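Section 4: Coiling and putting away the loose cables

Before you start

The Truvgate desk kit comes with a cable pouch, a strip of hook-and-loop ties and a printed card that promises a tidy desk in 2 minutes. I have never managed it in 2 minutes and I don't believe whoever wrote the card has either. Allow a quarter of an hour for the first go.

You will need a clear patch of table, the ties from the pouch, and a soft dry cloth. The kit also includes a plastic winding spool. Leave it in the box. It is too narrow for anything thicker than a phone lead, and it puts a sharp bend in the first turn.

CAUTION: Unplug both ends of a cable before you coil it. Switch off at the wall first if it carries mains power. A cable that is still live should not be wound up, whatever is or isn't plugged into the other end.

4.1 Sorting

1. Pull out every loose cable and lay it on the table. Don't decide anything yet.

2. Put aside any cable with split covering, a bent connector or bare wire showing. Those go to be recycled. Tape is no repair.

3. Of what is left, keep the cables you can name a use for. "It might come in handy" is how the drawer got full. Hefin Bellis, who checked this section for us, wanted a second pile marked Perhaps. We tried it, and the Perhaps pile was still on the windowsill in July.

4. Wipe each cable along its length with the dry cloth. Skip the cleaning sprays sold for this. I can't see that they do anything a cloth doesn't.

4.2 Undoing a tangle

5. Find one end. With most tangles the connector is somewhere inside the bundle, and pulling on the part you can reach only tightens the rest.

6. Loosen the loops outwards with your fingers until the bundle lies flat and open.

7. Feed the free end back through the loops, one at a time. Don't shake the cable. Shaking is often recommended and I have yet to see it work on anything but string.

Note: If the cable springs back into its old shape, lay it out straight overnight. The Wimden leaflet tells you to warm it with a hairdryer. We don't advise that, and the leaflet gives no temperature.

4.3 Coiling

8. Hold one connector in your left hand, with a short tail hanging free. If you are left-handed, swap hands throughout.

9. Make the first loop about as wide as your hand. Larger loops flop over and catch on each other; smaller ones strain the wire.

10. Give the cable a slight roll between finger and thumb as you bring each loop round, so that it falls flat against the last one. If a loop wants to twist into a figure of eight, let it go and make it again.

11. Stop when there is a short tail left at the other end, matching the first.
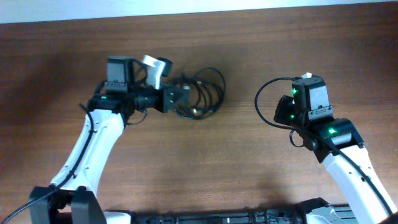 A loose coil will hold its shape for only as long as it is left alone, and in a shared room that may be no time at all. Put the tie on before you move the coil anywhere.

12. Wrap one tie round the coil, beside the connectors. It should be snug enough to stop the loops sliding and slack enough to slip a finger under.

CAUTION: Do not wrap the tail of the cable round the coil in place of a tie. It looks neat and it bends the wire hard at the connector, where most cables fail.

4.4 Labelling and storing

13. Write what the cable is for on the tie itself. The paper flags in the Jiklow refill pack peel off. Rasa Toom had a whole box of them come loose over one winter, and then had a box of flags and a box of cables.

14. Lay the coils flat in the drawer, no more than two deep. The pouch is described as holding "the whole household's cables". It holds a few thin ones. Use it for travelling.

15. Keep mains leads apart from the rest.

Note: Colour-coded ties are sold separately as part 208. They are the same ties in other colours. If you already write on yours, you don't need them.

If the drawer still won't shut, go back to step 3 and be harder on yourself. Spare ties are part 177, and the hinge on the pouch clip is dealt with on page 42.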